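Urix Two-Finger Gripper, standard reach
Sold by Fullthorpe Automation Supply

Price: $3,777 each, ex GST
Spare finger set: $1,191 ex GST
In stock, ships from our own shelves

Overview

We've carried the Urix for a while now and it has become the gripper we reach for first when a customer rings up with a pick-and-place job and a box of odd-shaped things they'd like moved from one spot to another. It's a parallel two-finger unit with electric drive, so there's no air line to run and no compressor thumping away in the corner, and it bolts up to most of the small and mid-sized arms we sell (if yours isn't on the list further down, give us a ring before you order and we'll sort out whether there's a plate for it).

The fingers are long and fairly slim, which suits reaching down into trays and bins where a chunkier gripper would foul on the sides. You can set position, speed and force from the controller, and the force setting is the one you'll spend your time on if you're handling anything that gives when you squeeze it. Start low and creep up.

How it compares

Customers nearly always ask us about the Urix alongside the Zokero and the Aidoo, and fair enough, as we stock all three and the prices aren't miles apart. We're happy to sell you any of them, so take this as the sort of chat you'd get across the counter.

The Zokero closes faster and has the nicer connector, a proper quarter-turn one that you can do up with cold hands. On identical parts arriving in the same place every time it's a lovely thing to use. Its fingers are short, though, and we found ourselves tilting the wrist quite a lot to get at anything lying flat. If all your parts stand up, ignore that.

The Aidoo is the cheapest of the lot and has soft pads fitted from the factory. Very forgiving on glass. The pads do pick up grime, and they come as a glued part, so budget for a few sets over the year. The software is a bit plain but there's not much in it to go wrong either.

The Urix sits between them. It's slower to close than the Zokero and it arrives with bare fingers, and you may well want to add pads for smooth bottles (see accessories). What we like is how it copes with a mixed job, where one pick is round and slippery and the next is some crumpled thing with no two sides parallel. You can keep a handful of grip presets in the controller and call them by number, which saves a lot of fiddling in your own program.

Trying it on your own parts

Please do try before you buy if you can manage it. We run bench sessions at Fullthorpe and you're welcome to bring a tub of whatever you need picked up. Sorting is a good test and we often suggest it, even to people whose real work is nothing of the kind, as you get rigid, bendy and squashed items all in one go and you learn very quickly which approach angles you can live with. A few labelled bins along the front of a table and you're away. 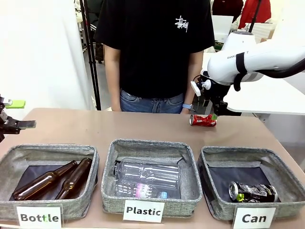
Gripper above a crushed can, with the Bottle, Plastic and Can bins at the front of the table.

A few things worth jotting down while you test: the height you stop at before closing, the force setting, and whether you needed to turn the wrist to get a finger either side. Squashed cans are fussy about that last one. Across the dent and along the dent are quite different picks, so have a go at both before settling on a preset.

What's in the box

Urix gripper body with standard fingers
Mounting plate and screws (tell us your arm at checkout)
Cable, 3 metres
Hex keys
Printed quick start guide, plus a card with the download address for the full manual

Accessories

Rubber finger pads, pair
Long finger set for deep bins
Wrist bracket for a small camera
Cable clips and straps, mixed bag

Care

Wipe the fingers down at the end of the day, more often if you've had sticky drink containers through. A damp cloth with a drop of dish detergent is plenty. Check the finger screws after the first 600 cycles and give them a nip up if they've settled. Please don't hose it.

Returns and loans

Unused grippers can come back to us within the month in their original packaging. Loan units are available to trade customers, with the deposit taken off the price if you decide to keep one. December gets busy, so book early if you're hoping to have one over the shutdown.

Related products: Zokero gripper, Aidoo soft-pad gripper, Urix long finger set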